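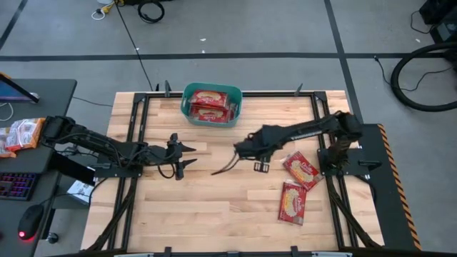 Unit 2: Reading a "Healthy Snack" Study Without Being Fooled

Consumer Research Methods
Handout to accompany the second lecture
Instructor: Rocío Prieto

Bring this to section with your notes on it. The reading is the Kostirville report, which is in the course folder. Read the methods pages before the summary. Most people do it the other way, and then they spend the whole methods section nodding along to a conclusion they already have in their heads.

Where we left off

Last time we talked about the gap between what people say they eat and what they eat. I said that food diaries are weak evidence and a couple of you objected that they are the best we have for large groups. Fine. "Best we have" is a statement about our options and tells you nothing about whether the numbers are any good. Keep that in mind through this unit.

The Kostirville study in short

Ustia, a snack maker, paid for a study of household eating in the town of Kostirville. Households were sent a survey asking how often they bought packaged snacks, which kinds, and how they rated their own diet. The survey went to 1,788 households. Completed forms came back from 1,110 of them.

The headline finding: households that bought snacks sold as "light" or "whole grain" rated their diets as better than households that bought ordinary ones. The press release turned this into "choosing better snacks leads to better eating." The report itself is more careful, but only on page 8, and only in one sentence.

Problem one: who answered

A response rate of 62 percent sounds respectable, and for a mailed survey it is. That does not mean we can ignore the other 678 households. Ask who skips a survey with the words "Healthy Home" printed at the top. I would guess people who are busy, people who are tired of being told what to eat, and people who suspect they will look bad. I can't prove that. The report can't disprove it either. It gives no comparison between the households that replied and the ones that didn't, not even by neighborhood, although the mailing list must have had addresses on it.

When you see a response rate, do the subtraction. Write down the number of missing people next to the number who answered. It is a small habit, and it changes how the table looks.

Problem two: the outcome is an opinion

"Rated their diets as better" is a measure of how people feel about their diets. Somebody who pays extra for a box with the word "light" on it has already decided to care about this, and will probably score themselves higher for having done so. The purchase and the rating may both come out of the same attitude. We would see the same pattern if the snacks had no effect at all on anything.

Kazimír Vaněk, who taught this course before me, used to ask his students to replace the outcome with the actual survey question, word for word, every time it came up in a paper. Try it on this one. "Buying light snacks leads to people circling a higher number when asked how healthy their diet is" doesn't make much of a press release.

Problem three: what counts as "light"

The report sorts products into groups by the claims printed on the package. It does not sort them by sugar, salt, fat or serving size. So a sweet bar with "whole grain" on the wrapper goes in the good pile and a bag of plain nuts with nothing printed on it goes in the other one. Several of you will know the Paltach crispbread case from the marketing course, where the recipe stayed the same and the wording on the front changed. Under the Kostirville rules, that product would have moved from one group to the other overnight.

A sorting rule like this is cheap and easy to apply, and two coders will agree on it nearly every time. The authors make a lot of that agreement. But high agreement between coders only tells you that the rule is easy to follow. You can get excellent agreement on a rule that measures the wrong thing.

Problem four: the money

Students tend to go straight to this one, and I have put it last on purpose. Ustia paid for the study, and Ustia sells products in the "light" group. That is a good reason to read closely. It is a poor reason to stop reading. If you throw out every paper with a sponsor you will have a short reading list, and you will also miss bad work done with clean money -- there is plenty of it.

What I look for is whether the sponsor had a hand in the design. The report says Ustia "provided input on the questionnaire." I would like to know which questions. Nothing in the appendix says.

A better version

The Zapata pilot, which we cover next, is a smaller study and a duller one. It collected store receipts and compared them with what the same households said they bought. It has faults of its own. Receipts don't tell you who ate the food, or whether anybody did, and people who agree to hand over receipts are an odd group. Even so, it checks one source against another, and Kostirville never does.

I don't want you coming out of this thinking receipts are the answer. Somebody says so every September.

For section

Pick one claim from the Kostirville summary and trace it back to the survey question it rests on. Write both down, side by side. Then write the weakest claim the question could honestly support. One page is enough.

If you think I am being unfair to the study, argue that instead. I would enjoy reading a good defense of it, and you may use any part of the report except the press release.

Terms to know: nonresponse, self-report, coder agreement, confounding, sponsor input.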